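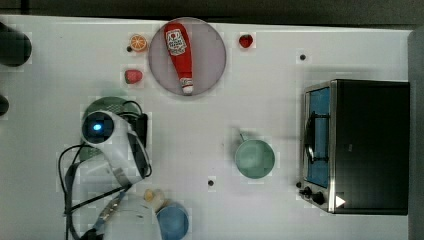

What does Flendlow do?

We put together play kitchen sets for preschools, libraries and family centers, and we lend them out by the month. A set comes in a lidded tub, stays with you while the kids cook with it, and then comes back to us to be washed, checked and packed again for the next group.

How we got started

Flendlow began as one shelf in the back of a neighborhood playroom called Niditz. The shelf held whatever families had brought in: mismatched cups, a bag of felt vegetables, a teapot with no lid. Kids went straight past the big climbing frame to get to it! We kept adding things, other playrooms started asking if they could borrow a few, and after a while the shelf was empty more often than it was full. So we rented a proper room, bought a lot of tubs and started writing things down.

That was a good while ago now. We currently have 111 sets going around and a catalog of 739 separate pieces, from single strawberries up to the appliances. Last year we lent to 93 places, and 26 of them have been with us since the shelf at Niditz (hello, and thank you for putting up with our first labels, which all fell off in the wash).

What goes in a set

Every set has something to cook in, something to eat from, something to drink out of and a good heap of food. After that it gets fun. We love mixing real kitchen things with toy ones, so a proper colander can sit next to pretend fruit and both get used. Strawberries are the most requested food we have, with orange slices close behind, and a ketchup bottle has never once gone unused — kids will put ketchup on anything, including the orange slices.

We try hard to pick soft colors for the dishes and strong ones for the food. A red bottle on a pale plate looks like dinner even to a two-year-old, and it makes cleanup easier for whoever is on cleanup.
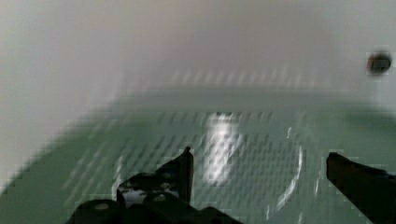

Checking the sets is the part of the job we talk about least and spend the most time on. Each tub is emptied out onto a work surface, matched to its card, and gone over for cracks and sharp edges. Clear pieces are the sneaky ones. Put something round and see-through down on green and all you get is a thin bright curve where the light catches the rim, so we run a finger around every clear edge and don't trust our eyes. Anything with a chip goes in the retired box, and a replacement goes in the same day if we have one.

Food gets squeezed, handles get wiggled, and knobs get turned both ways. Cups are washed by hand. Plush pieces go through the machine in a mesh bag and dry overnight on a rack by the window.

Our two play rooms

You're welcome to come and try things before you borrow. The Ansah room is for toddlers, with low tables and larger pieces. The Nurus room is set up for ages three to six and has more of everything: more dishes, more food, more arguing over who gets to be the cook. We lay a table out and let the kids get on with it.
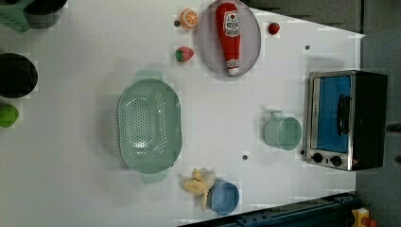 Mugs end up on their sides, the fruit wanders off around the plates, and the colander turns into a hat, a boat or a drum before it goes back to being a colander. We wouldn't change any of it. Watching a table like that for an hour has taught us more about what to buy than any catalog has.

Borrowing from us

Sets go out for one month, and you can keep yours for a second if no other group is waiting. Pick it up from our front desk or ask about delivery. If a piece goes missing, just note it on the card — we keep spares of nearly everything, and most lost strawberries come home in somebody's coat pocket.

We close for two weeks in July to deep clean the whole collection. Requests sent during that time are answered when we reopen, in the order they came in.

Page updated May 17, 2019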